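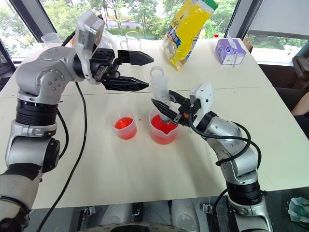
Arturo Ruggiero would like it understood, before we get going, that pouring is harder than it looks, and that he spent most of his first month at Codix failing to believe this. He had come over from the packing side of the business, where everything has corners. Liquids, he says, were going to be his easy assignment.

"I told my wife I'd have it wrapped up by December," he says, laughing, and then he has to stop and work out which December he meant. "I'd seen arms stack boxes all day long without a hitch. I figured a cup is just a small round box with something in it. Well!"

We are sitting in the long room in Wovdale where his group does its collecting, with coffee, and with the trees right up close outside the window. It is a pleasant place to spend a morning. Arturo talks the way some people garden, wandering off down one row and coming back along another, and I gave up early on keeping to my list of questions. What I wanted to know was how a pair of arms learns to do a thing with a cup and a plastic tube, and he was very willing to tell me, though it took us a while to get there.

The short answer is that somebody shows it. A person guides the two arms through the job, start to finish, and the computer keeps a record of what the cameras saw and where every joint was along the way. Then the person does it again. The cups get shuffled, the tube starts out in a different spot, and off they go once more. Each run through is called an episode, and when enough of them have piled up they are handed over to the learning system, which tries to work out for itself what a person would do next from any given moment.

How many is enough? He makes a face at that one.

"Everybody asks, and I never have a good answer. For the liquid work we're at 1,503 episodes that we kept. The first real batch was 200, and I was so proud of those 200, you have no idea. I printed out the little chart. Then we trained on it and the arm went to the exact place where the cup had been most of the time, and closed on air. It had learned my habits, you see. I always put the cup down in the same place, like you do with your keys."

So they began again, with more mess in it. He is fond of that word, mess, and he uses it as a compliment. A tidy table teaches the system about tidy tables, he says, and then the first time there's a bag of snacks or a box of tissues standing behind the cups it gets rattled, the way a new driver does when there's suddenly a bicycle. His group keeps all sorts of things on the tabletop on purpose now, and moves them between sessions. The blinds go up and down too. Morning light through that window is one thing and late afternoon is quite another, and clear plastic changes its whole character from one to the other.

Clear plastic turns out to be a sore subject. I asked why anybody would pick it, when a nice blue mug would be so much easier to see, and he put down his coffee to answer.

"Because people own clear cups! That's really all it is. If it only works with a blue mug then I've made a very expensive blue mug machine. So we color what goes in the cup, and that helps, it gives the cameras a level to look at. The red is good. You can tell right away how full a cup is. But the tube, when there's nothing in it, you can lose the tube altogether if the light's coming from behind. I've lost it myself, and I was the one holding the controls."

The tube is used for moving liquid out of one cup and into another. The gripper has to take it upright and keep it upright, and go down into the cup without leaning on the rim. Squeeze too hard and soft tubing folds; too gently and it slides around between the fingers. Arturo says the people who are best at showing this are the ones who cook. He doesn't have any proof of it, and he'd like me to say so, but he has noticed it.

I wondered what the other arm does while all this is going on. Quite often, waiting is the job.

"Now that's something I love talking about," he says, and pulls his chair in. "When you and I pour something, the free hand doesn't wander. It hangs around nearby, open, ready to steady a cup. The first folks we trained would park the second arm way off to the side so it wouldn't bother them, and then of course the system learned to park it too, and it was never there when you wanted it. Waiting properly is a skill. We had to teach waiting."

A new person spends 7 days practicing before anything they do is kept. After that, 50 episodes makes a full shift, which sounded like very little to me until he had me try. I managed two. My shoulders were up around my ears, and I had a puddle to answer for at the end of it. He handed me a paper towel without any comment at all.

Spills are kept, by the way, if the person carries on and finishes. This was a real argument for a time. The people at Pagano, who train the models on what Wovdale sends them, wanted clean runs only, and Arturo held out for a share of imperfect ones, with drips on the table and a second try at the grasp. A system that has never seen a drip, in his view, has no idea that you can just keep going. They settled on labeling them, so that Pagano can leave them out when it likes.

"They leave them out less than they used to," he says. "I don't bring it up. Well, I bring it up a little."

The next set is going to be called Prikach, and it will have thicker liquids in it, syrup to begin with and maybe yogurt if he gets his way. He is already worrying about the washing up. He's been bringing bottles in from his own kitchen and tipping them over the sink to see how they run, and he wanted to know, as he walked me out to the parking lot, what kind of honey we keep at our house, and whether it's the sort that goes hard.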